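The Table Gets Cleared on Sunday Nights, or It Doesn't Get Cleared

By Feven Mekonnen

My mother had a rule that you could judge a household by its dining table, and by that rule I have been a disgrace for most of my adult life. Mail, chargers, a bowl of keys that fit nothing, the sweater I took off in March and found again when it was cold enough to want it. And books. Always books, because I read while I eat and then I get up and leave them where they are, face down with their spines cracking, like little tents.

So when I moved into the apartment on Dinsa Street and finally bought a real table, I made myself a promise. One book at a time. The table could have the book I was reading and whatever I was eating, and everything else had to go live somewhere else.

I lasted 4 days.

What got me back on track was Adanech Belay, who lives two floors down and runs a reading group out of her living room. She has more books than anyone I know (386 the last time she cataloged them, and yes, she catalogs them, in a green ledger with a ribbon) and her table is as clean as a skating rink. I asked her how. She looked at me as if I'd asked her how she keeps her shoes on her feet.

"I pick it up and I put it back," she said.

Well, sure. But I wanted more than that, so I invited myself over for coffee and made her explain, and over three cups and most of a loaf of himbasha I got the whole system out of her. A book that's being read gets a spot on the table, and the spot is a corner, never the middle. The middle belongs to plates and elbows. When the book is finished it goes on a shelf by the door, and from there it either goes back to its proper place or out of the house with somebody who wants to borrow it. The shelf by the door holds nine books, ten if one is poetry. When it's full, she stops reading and starts putting away.

I went home and tried it, and I have to tell you, the corner is the genius part. I'd always tried for a totally empty table, the kind you see in furniture catalogs with one pear on it, and I could never keep that up for longer than a weekend. Giving the book a legal place to be made all the difference. I stopped feeling like I was cheating.
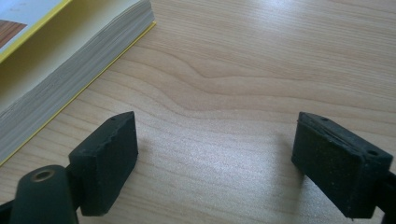 Choosing the table took me far longer than it should have. I must have gone back to the Venmont showroom five or six times, sitting down at everything like Goldilocks, and I nearly came home with a dark walnut one that Tolera Beyene, who sold it to me in his head about a dozen times, swore would outlive us both. But I kept drifting back to the pale wood, that light honey color, and I'm so glad I did. A fat paperback off in the corner looks good on it, with plenty of bare wood left over, and the shadows go soft and gray on it where they'd just vanish on walnut. It also tells on me. Crumbs, I mean, and pen marks, and the ring from a certain mug I've since given away. Tolera warned me about all of that and I nodded along and bought it anyway.

And can I put in a word for thick paperbacks? I know the hardcover people are out there. Zewditu Wubshet, who has been my friend since college and has opinions about dust jackets, won't have a mass-market anything in her house. But a thick paperback is the best table book there is. It flops open (eventually), it forgives you for butter, and you can shove it aside with your forearm when the soup comes.

Zewditu says I treat books like dish towels. I say hers look like they're waiting to be sold.

The wood itself has been easy, easier than I expected. I wipe it with a barely damp cloth and then go over it with a dry one, always in the same direction as the grain, and twice a year I do the oil. I use Brumik, which comes in a squat tin and smells a bit like oranges and a bit like a hardware store. You put on much less than you think. The first time I poured it on like salad dressing and spent the evening mopping it up with old T-shirts, and then had to eat standing at the counter until the next night while the thing stopped being sticky. Now one tin does me for ages.

For scratches, Hagos Gudeta told me to leave them alone. He refinishes furniture over at Engate, the workshop behind the old bus depot, and I had dragged him over to look at a long pale scrape I was sure had ruined everything. He ran his thumb down it and asked what was for lunch. Later he did admit you could sand it out, with a fine paper and a lot of patience, but he thought I should wait until there were enough scratches to make it worth the dust. So I'm collecting them, I guess.

Sunday nights are when I reset. Radio on, everything off the table, cloth, other cloth, book back in its corner. It takes me less time than the kettle does. Some weeks I skip it and by Wednesday there's a pile of envelopes with a banana on top.

I'm partway through a very long family saga at the moment, the sort with a family tree in the front that you have to keep flipping back to, and I expect it will hold down that corner well into winter. Adanech has already asked to borrow it. She's put me in the ledger, in pencil.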